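Can a robot arm tidy your table yet? How to find out with a small test in simulation 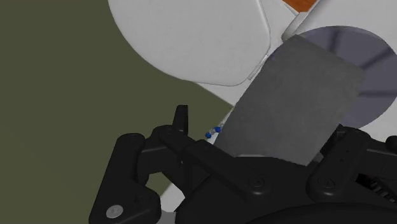

The gripper in the simulator, with a dark gray panel just above it and a small blue and white beaded object nearby.

Posted 8/19/19 by Hanane Tazi

Many people write to me with the same question. They have seen a video of a robot folding a towel or putting away cups, and they want to know if they can have this at home or in their small shop. My answer is still "for some chores, a little". But you should not believe me only. You can make the test yourself, in a simulator, before you spend money on an arm.

I wrote this page after I did the same work with Junhao Jin for a small repair shop in Cirkthorpe. The owner wished to know if a machine could clear the work table at the end of the day. We used our own scene set, which we call Andano, but the steps are the same with any simulator that has a gripper and contact between objects.

What you need

A computer with a decent graphics card. A simulator you already know how to start. One gripper model with two fingers. Some object models, flat ones and small ones. A notebook, paper is fine.

Step 1. Choose one chore and write it in one sentence

"Clean the kitchen" is too big. "Pick up the flat thing and put it in the tray" is good. If your sentence has the word "and" more than once, cut it in two chores and test them apart. For the shop we wrote six sentences and kept two.

Step 2. Put in the objects that will give trouble

Beginners like to start with a cube. A cube is kind to every gripper and you learn very little from it. Flat things are harder, because the fingers must come to an edge, and when the thing lies on a table the edge is nearly closed. Very small things are hard too, and so is anything like a chain, which can bend when you touch it. Something you can see through is a problem for the camera before it is a problem for the fingers.

Put a few of these near each other. On a real table the favourite cup never stands alone in the middle.

Step 3. Place the camera where a real one would go

It is tempting to look at the scene from above, where everything is clear. A camera on the wrist sees a lot of its own gripper, and the black plates and links can cover the exact place where the object is. Check this early. Move the arm slowly to the object and see at which moment you lose the sight of it. If you lose it early, your program must remember where the object was, and this memory can be wrong.

Step 4. Run the chore 100 times

Change the position of the objects a little each time, and the light also. Do not correct the arm by hand in the middle. I know it is painful to watch, so go and drink a tea.

Write one line for each run: done, dropped, missed, or touched something else. The last one is important. If the arm picks up the flat part but pushes a small part on the floor, a shop owner will not call this done.

Step 5. Read the numbers like a customer

In our test the flat part went into the tray in 70 runs. Junhao was happy, and for a researcher it is a fair result. Zorica Milošević, who owns the shop, asked me who would pick up the other parts. I had no good answer. With small parts we did worse, and I stopped the test before the end.

Decide your limit before you see the result. For a chore with a person standing near, you may accept some failures. For a chore at night with nobody in the building, you should ask for much more.

Step 6. Take away some points for reality

Friction in a simulator is clean. A real table has dust, oil, a bit of tape. Real fingers wear out. I advise to repeat the runs with friction set lower, then set higher, and to keep the worst result of the three — it is usually the closest to life.

Common mistakes

Testing only with the arm speed at maximum. Slow it down first.

Changing the chore in the middle because the arm is bad at it.

Forgetting to count the time. Our arm needed much longer than a person for the same tray.

So, can machines do the chores?

One sentence of a chore, with known objects and good light, yes, often enough to be useful. A whole table with mixed things, in my opinion not yet. In October I will repeat the test with softer finger pads, and I will add the results to this page.

If you try it, please send me your sentence from Step 1 together with your count. Without the sentence I cannot compare.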